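Products > Cable and Stop Protection > Gundham strap set
Overview Parts Fitting Safety notice Contact

Gundham strap set for arm cables, item 287

The Gundham set holds the outside cable of a six-axis arm close to the links, so it does not hang into the work. One set has 20 straps and five spare buckles. The colour is black only.

Safety notice, June

Please read this before you order or fit the set. At Meireles, one of our customers, a strap near the elbow was pulled too tight. The cable had no free length, and when the arm turned its wrist fully the inner wires broke after 81 hours of work. The gripper lost its signal and opened, and a part fell beside the belt. No person was hurt. The strap itself did not fail – the fault was in our old fitting sheet, which said "tight" and gave no measure.

The new sheet says that one finger must pass under every strap. Leave a loop at the base and again at the elbow, and move each joint slowly to its limit before normal work begins. During this test one person should stay beside the emergency stop. If the cable becomes straight at any point, stop the arm and open the nearest strap.

Arms, grippers and a belt between two blue bins

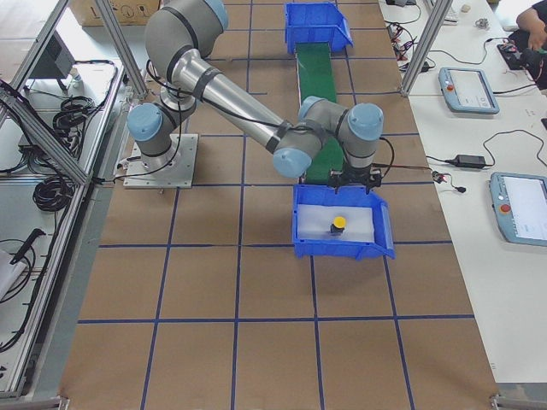
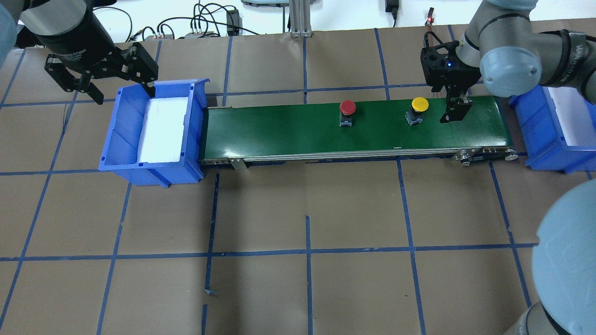
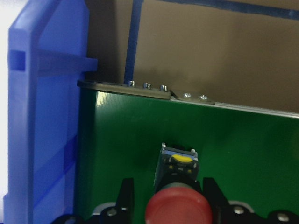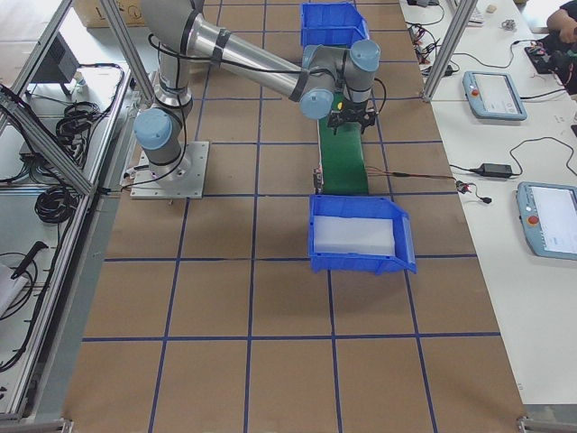

Sets bought with the old sheet can be used further, but the straps must be fitted again. Where a cable already shows a white line or a sharp bend in its cover, please change the cable also. We do not advise repair with tape.

The Stastarer cable cover is not affected by this notice. For the new fitting sheet, write to Maricel Mercado at Wosus and tell her the item number. The sheet is free – also for customers who bought from a dealer.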